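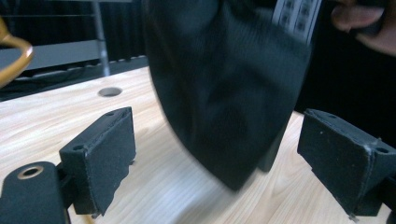

Dark green, held up over the table.

December 5, 2020

Quick one tonight, dinner's in the oven. Wool wash. Again. Three of you asked after the last post so I'm writing it down properly and then I'm not going on about it till spring.

Lost a good jumper in August. Forty degree wash, my own fault, didn't check the dial. Came out fit for a teddy. Since then everything knitted gets done by hand in the kitchen sink and I've not ruined one yet (touch wood).

What I do. Cool water, a squirt of the Prikari wool stuff, swish it about before anything goes in. Jumper in, push it down, leave it. Ten minutes if I remember, longer if I dont. No rubbing, no wringing. Rinse till the water's clear, which for navy things is never, so give up at a sensible point.

Then the towel. Lay it flat, jumper on top, roll the whole lot up like a swiss roll and kneel on it. Best bit. Four towels if you're doing the big cardigans, and yes that's more washing, I know.

Dry flat. NOT on the radiator. Not on a hanger either, the shoulders go pointy and stay that way. I've got one of those mesh racks from Trukari that folds up behind the door. Wobbly but does the job. Before that it was the spare bed and a bin bag.

Moths: cedar balls, sanded every so often when the smell goes. The lavender bags from Riddale market smell lovely and do nothing at all as far as I can see. Still bought more last week. Anything secondhand goes in the freezer first, in a bag, next to the peas.

Bobbles I do with a cheap comb, jumper flat on the table, going one way only. Teh electric shaver thing ate a hole in a cuff and I've gone off it.

Oven's beeping. Darning next time, if I find the needles.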